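Tivance compressor dehumidifier, long-term review
28/08/2019

The Tivance replaced a Floltetti desiccant unit in a ground-floor flat with solid walls and one north-facing side. It has been in use since January. It was bought at full price from Grovotau for £232, and the hour counter now reads 439.

Setup consists of fitting the castors, seating the tank and leaving the unit upright overnight so the compressor oil can settle. The manual mentions the last point only on its back page. The humidistat moves in steps of five per cent, and the setting survives a power cut. The fan speed does not, and goes back to high.
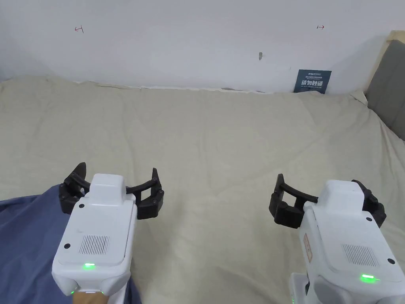

Does it work in an unheated room? Down to 15 °C, extraction is good enough for general damp and for drying clothes. In colder rooms the defrost cycle cuts in more often and output falls, so a desiccant model is the better choice for a garage or a loft.

Humidity was checked with an Imai hygrometer placed on a shelf away from the outlet. With a starting point of 70 per cent and the doors shut, the bedroom came down to its set level overnight and stayed there. The built-in display reads a little lower than the Imai while the fan is running, and the two agree once it has stopped. I now set the target one step lower to allow for this.

Noise is mostly fan. On low it is a steady hum with no rattle. On high it is too loud to sleep beside. The compressor starts with a dull knock that carries through floorboards - a folded towel under the castors reduced it. 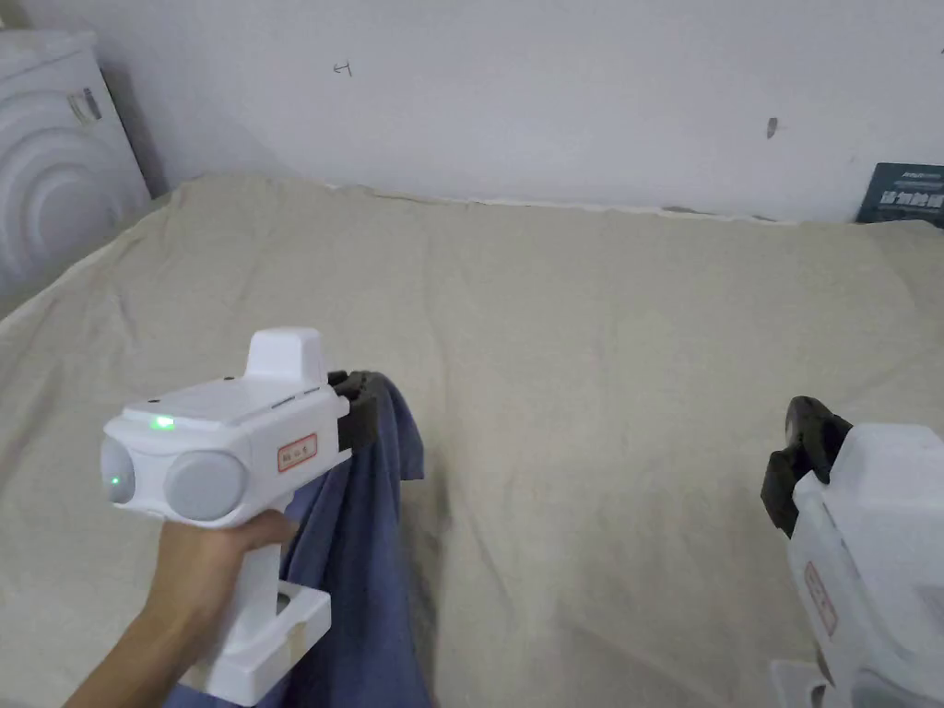
One reader reported that the float in the tank sticks after a few months and stops the unit with the tank half full. Mine did this once, in spring. Rinsing limescale off the hinge cured it, and I have added it to the monthly filter clean. The continuous drain hose avoids the problem altogether, but the supplied length is short and the connector needs pushing home firmly or it weeps.

The filter slides out from the rear without tools and can be washed under the tap. The tank handle is thin and folds flat, so a full tank needs both hands and a clear walk to the sink. The Floltetti was better in this respect, and lighter, though dearer to run.

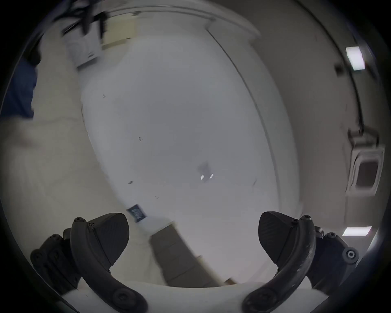 Finger pads, open.

For: accurate enough humidistat, quiet low setting, washable filter.
Against: weak tank handle, fan speed not remembered, short hose.

Recommended for heated rooms.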